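Chapter 7

Grip: The Part of You That Lets Go First

By the end of this chapter you should be able to tell a crushing grip from a supporting grip, choose a bar thickness without showing off, and plan a month of hand training that leaves you able to open your own front door.

Most lifters think about their hands in the way most drivers think about their tyres. The legs get a programme, the back gets a programme, and the hands are expected to turn up and hold things. Then one evening the bar leaves at knee height while the rest of the body carries on standing up, and the lifter goes out and buys straps.
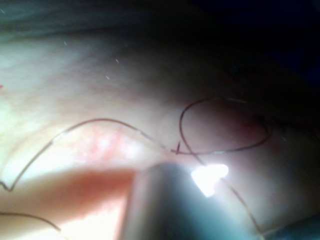

Straps have their place, and we shall come to it in Chapter 9, where it is a small one. For now, put them in the bottom of your bag. A lifter who straps up for every warm-up set is training everything from the wrist inwards, and the fingers have been given the year off.

7.1 Three kinds of holding on

Crushing grip closes the hand against something that resists, such as a sprung gripper or the hand of a man who has just read a book on confidence. Supporting grip keeps a hand shut while a weight tries to open it: deadlifts, loaded carries, shopping. Pinch grip works the thumb against straight fingers, and is the one everybody is bad at.

They overlap less than you would hope. At the Kuston club I trained beside a man who could shut any gripper in the building and could not pinch two smooth plates for the length of a yawn. He blamed the plates.

The case below is taken from the training diary of Mechthild Mösli, who lifted at Gunby for many years and coached there for many more. She wrote it up for her own use, which accounts for the tone.

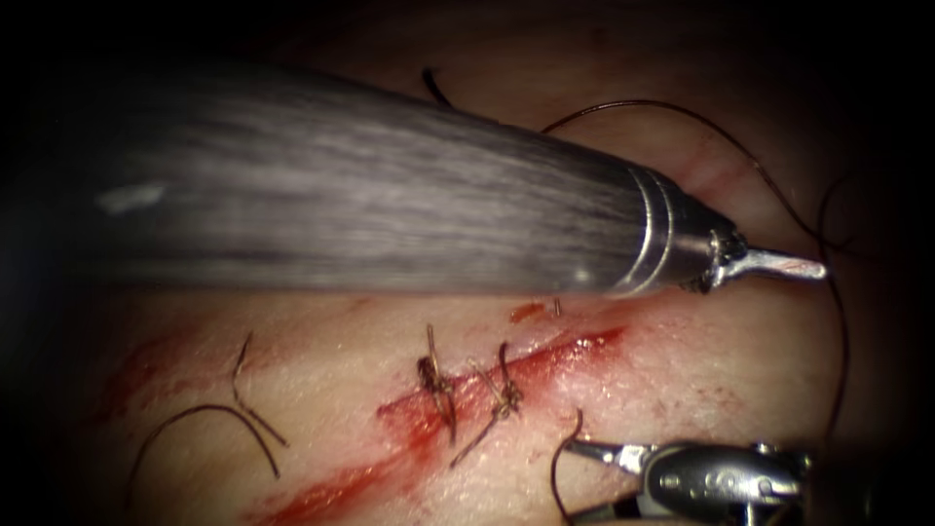 GUNBY, May

Deadlift still going at the fingers. Back fine, legs fine, temper poor. Have taken the straps off everything and put in timed holds after the last set, 2 of them, bar just above the knee. Longest hold 59 seconds. Right hand wanted to discuss it. Added the Serrano handle for rows, the fat one that feels like lifting a drainpipe. Dropped a third of the weight and most of my pride.

Note what she does here. The holds come after the heavy work, when tired fingers can't spoil it. There are only two of them. And when the handle gets thicker, the load comes down at once, without an argument. Beginners usually have the argument.

7.2 How often?

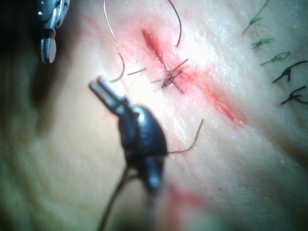

Can I train my grip every day?

You can, but twice a week is plenty for the first few months. The small muscles of the forearm may feel ready by the next morning, while the tendons and elbows are still sulking. Leave two days between hard sessions, and stop if the ache is sharp or sits in one finger.

Daily squeezing of a soft rubber ball is harmless and will make you very good at squeezing a soft rubber ball.

7.3 Keeping a record

Write down the hold, the handle and the time. Flultora, the training log used for the exercises in this book, has a column for each, though the back of an envelope works if you own only one envelope. Mösli's full diary runs to 798 entries, of which 265 mention grip, and a fair number of the rest mention the heating.

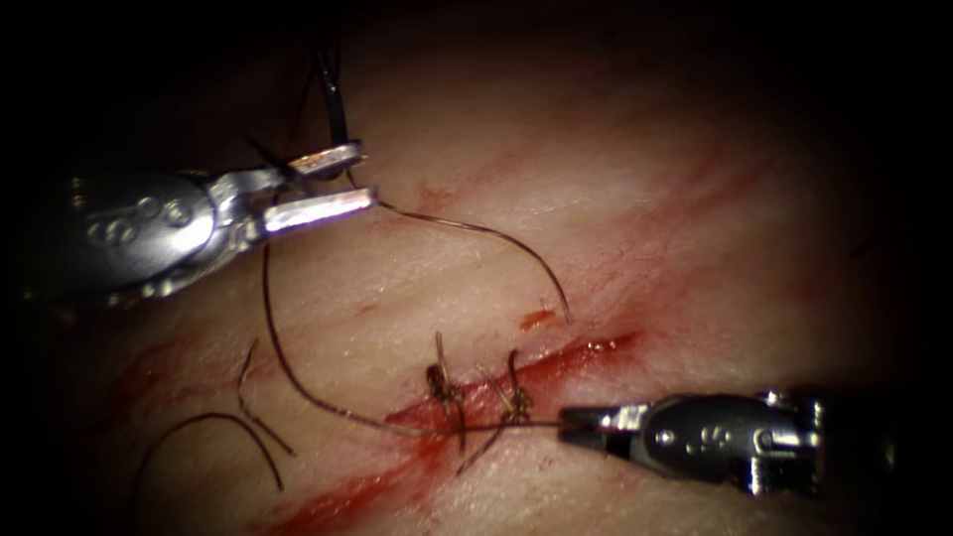
Change one thing at a time. If you move to a thicker bar, keep the seconds the same. If you want more seconds, stay on the bar you know. Lifters who change both in the same week learn that something happened, and have to guess at what.

Chalk goes in the record too. A chalked hold and a bare one are different lifts, and you will forget which was which by the time you get to the car park.

Before you read on to 7.4, hang from a bar with both hands and time it. Write the number down, however rude it looks. You will need it for the first exercise.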